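4. What viewers remember about supporting actors

Figure 2. Interior view with wall pictures and a tiled ceiling. 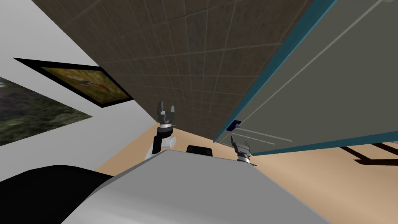
Tala Mansour remembered the voice long before she remembered the face, and told us that she had spent a good part of one evening trying to place an actor from the second series of Riltthorpe, only to find that she had been watching him every week for years in something else entirely. She could do his accent perfectly well, she said, and could repeat the line he speaks at the station, but his name would not come, and when she finally looked it up it meant nothing to her at all.

We begin this section with her account since it is so very like the others we were given, and since it sets out rather nicely the puzzle we have been turning over from the start of the project. Television drama leans heavily on performers who appear in a great many programmes and are hardly ever interviewed. Viewers are fond of them (often fonder, we came to feel, than they are of the leads) and yet the fondness seems to attach itself to a part, a manner of speaking or a single well-remembered moment, and to leave the performer's name quite untouched.

4.1 The postal survey

The survey went out in August to 400 households that had earlier agreed to hear from us, and 124 of them wrote back. We had hoped for more, of course, but the replies that did arrive were wonderfully full. Several ran on to extra sheets, and one respondent enclosed a complete list of every part she could recall from Welergate, arranged by the order in which the characters died.

Each household was asked to choose one supporting actor from either Riltthorpe or Welergate and to write down whatever came to mind, in any order and without looking anything up. We deliberately gave no headings. In our pilot we had offered boxes for "name", "other roles" and "personal life", and people had dutifully tried to fill them all in, which told us more about their patience with forms than about their memories.

Taken together, the replies gave us 1093 separate remarks, each of which was read by two coders and sorted by what it was chiefly about. Where the coders differed, they talked the remark through until they agreed, and a small number were put aside as belonging nowhere in particular. (Someone's recollection of the supper they were eating during the final episode was a great favourite in the office, but we could find no honest home for it.)

4.2 Parts before people

The largest group of remarks dealt with the character and made no mention of the actor. Respondents wrote "the one who ran the garage" or "Edie's brother", and carried on happily in that way for a page. When they did turn to the performer, they tended to go by way of another part, so that an actor in Welergate became "the vicar from Riltthorpe" and was then described as though the vicar had simply taken a new job.

Biographical details were a good deal rarer, and when they came up they were usually of one kind, namely what the actor had done before acting. People like to know that a screen policeman once drove a milk float. Details about awards or training were seldom offered. We had expected marriages and quarrels to feature strongly, given how much room the weekly magazines allow them, and were pleasantly surprised to find so little of that sort of thing.

4.3 The question of the voice

Voices deserve a few words of their own. Joelle Hamdan, in a long and generous letter that accompanied her form, explained that she mostly listens to Riltthorpe from the kitchen and knows the whole cast by ear. She was able to name three radio plays in which she had recognised the same man, though she had never thought to find out what he was called.

Hers was an unusual case, but many replies touched on the same thing in passing. Respondents picked out a laugh, a cough, a habit of pausing before bad news. Earlier work by Gebretsadik on serial drama suggests that regular viewers learn such habits in much the same way as they learn those of their neighbours, and our material fits comfortably with that view. It also suggests a modest addition, which is that a voice can carry over from one programme to the next when a costume or a haircut has made the face hard to place.

We should be careful here. Both programmes were repeated by the Arkau channel shortly before the forms went out, and some of our respondents had plainly been watching again. We return to the effect of those repeats in section 5, where the replies are divided according to whether the household had seen them.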